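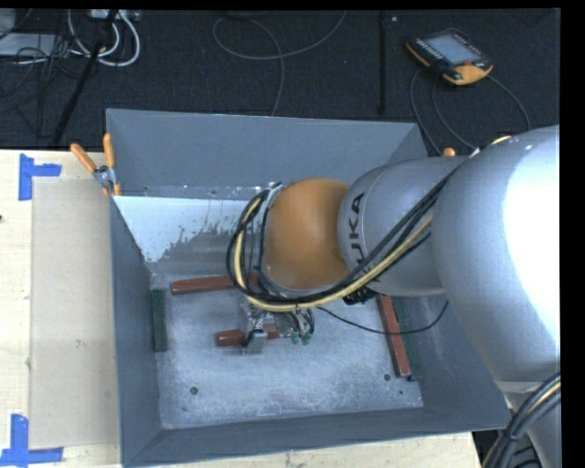 Gray metal bin on the worktop, showing wear to the floor

Progress report to the Besnard Fund
Lollotia Community Food Store: repairs and second-season running
Prepared by Kobe Declercq, project lead

This report covers the period from the end of the first growing season to the close of October. It follows the headings in the grant agreement. The budget table has been sent separately by Gerrit Van Wijk.

Background

Lollotia takes surplus vegetables from growers in the valley, stores them, and passes them on to food pantries and school kitchens. The grant pays for repairs to the old seed barn, a second cold room, and the wages of one part-time storekeeper. Growers are not paid for the produce, but we cover their fuel.

Building work

The roof over the north half of the barn is finished. Skorulico, the contractor, replaced the rotten battens and relaid the existing tiles where they could be saved. The job ran over by two weeks after they found that the wall plate at the east end had to be replaced as well. We paid for the extra timber out of the contingency line, with your agreement by email.

The new cold room is built and insulated. It does not yet have its own electrical supply and is running off the old board, so we can only use it when the first room is on its lower setting. The power company has given us a connection slot in the new year. Until then we are keeping only potatoes, beets and cabbage in there, at a higher temperature than planned.

The loading ramp has not been started. Geert Hoekstra has redrawn it with a shallower slope so that a hand truck can be taken up it by one person. The new drawing is with the county.

Produce handled

We took in 1,480 crates over the season, against a target of 1,000. Most of the difference was squash and onions. We had planned for 12 growers and ended with 24, many of them small plots that send a few crates at a time. This is good for variety but hard on the storekeeper, who has to log and label every delivery. We have changed the rules so that small growers now share a drop-off morning.

Losses were higher than we wanted in the onions. A large delivery came in before it had cured properly and the necks rotted. Cor Goossens now checks onions at the door and sends them back if they are soft — this was not popular at first, but the later deliveries were much better.

Pantries and schools

All the pantries named in the application are receiving a weekly delivery. Two school kitchens joined in September. A third dropped out when its cook left, and we have not found a contact there to restart it. The kitchens have asked for smaller squash, as the big ones take too long to cut up. We have passed this on to the growers for their seed orders.

Staff

Bart Hoekstra started as storekeeper in the spring and has completed the food hygiene course. His hours were set at half time, but in September and October he worked well beyond that. We have paid the overtime from our own funds and would like to discuss moving some of the unspent ramp money to wages.

Record keeping

Deliveries are now entered in Patach, the stock program we bought with the first installment. It does what we need, apart from the weekly summary, which still has to be added up by hand. Paper slips are kept as a backup in the office.

Next period

Connect the second cold room and bring it down to its working temperature.
Get approval for the ramp and ask Skorulico for a price.
Agree on a fixed list of crops with the larger growers before they order seed.
Meet the remaining school kitchens in the district.

Request to the fund

We ask for your decision on the move from ramp to wages before the next installment is paid. We also ask for the ramp deadline to be pushed back to the end of next summer. Gerrit Van Wijk can supply copies of the invoices for the roof and the wall plate if you need them.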